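Asanka Chowdhury
@asanka_dispatch
2 Mar 2023

1/ I run location testing for Biltach, which makes call-handling software for emergency dispatch centers. A few people asked how we decide whether a caller's position is good enough to show on the call taker's map. Thread.

2/ A position arrives as a latitude, a longitude and an uncertainty radius. The radius comes with a confidence figure. A radius with no stated confidence can't be compared with anything, and we reject it at intake and log the source.

3/ Most complaints we get from call takers are about the second position, which arrives after the first. The dot moves. If it moves while the caller is reading out an address, the call taker has to decide which one to believe, with a person on the line.

4/ Old behavior in our Trirnby release: newest position always wins. Simple to build, simple to explain, wrong fairly often. A phone that walks into a stairwell will send a newer and much worse fix.

5/ Current behavior: a new position replaces the old one if its radius is smaller, or if the two circles don't overlap at all. In the second case we keep the old dot on the map in gray and draw a line between them. Parveen Roy wrote the first version of this rule on one page and it has barely changed.

6/ The non-overlap case matters for moving callers. Someone in the back of a car will generate a chain of circles that never touch. Call takers told us they read the gray line as direction of travel, so we stopped calling it a "history trace" in the menus. It's now labeled "path."

7/ Test set: 3593 recorded position sequences from our own test handsets, none from real calls. Each one was walked, driven or ridden by staff along a surveyed route, so we know where the handset was at every second.

8/ On that set, the old rule left the map more than 200 meters off at some point in 56 sequences. The new rule did so in 2. Both of those were in the same parking structure at our Tasberg site, on the lowest level.

9/ I would not read too much into the 2. Our routes are heavy on office buildings and light on farmland. Chaminda Patwary is adding rural routes now and I expect the number to go up.

10/ Vertical position is a separate problem. We get height above the ellipsoid, in meters. A responder wants a floor number. Converting one to the other needs the ground elevation and the floor heights of that specific building, and we hold those for very few buildings.

11/ What we do for now: show the height in feet above local ground level, with its uncertainty, and no floor number unless the building data is on file. Some centers asked for a guess anyway. We said no. A wrong floor printed in bold is worse than a number somebody has to think about.

12/ Screen wording took longer than the math. Eun-ji Tak sat with call takers on two night shifts and came back with a list of terms they skip over. "Confidence" was first. "Uncertainty radius" was second. The screen now says "likely within" and a distance.

13/ She also found that color was doing less work than we thought. The old display turned the circle amber when the radius got large. Most desks had the map on a side monitor with the brightness down. We moved the distance into text next to the dot and left the circle blue.

14/

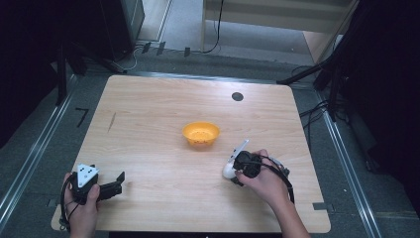

Tabletop, Rind office.

15/ Timing, as it has come up in replies. We stamp each position twice: when the handset says it was computed and when we received it. The map shows the age of the first. If the handset clock is off by more than a few seconds from ours we show the received time and flag it.

16/ Marwa Amrani maintains the clock checks. Her advice to anyone building this: store both stamps forever, never overwrite either, and keep time zones out of the database. Local time gets applied on the screen and nowhere else.

17/ Not covered by any of the above: calls passed from one center to another. The position goes with the call, but the gray path does not, and the receiving call taker starts with a single dot. The message format has room for it. We haven't agreed with the other side on how many points to send.

18/ The replacement rule is written up in the release notes under "Map, position updates." Questions about the route survey method should go to Chaminda. I'll answer the ones about intake checks in the replies.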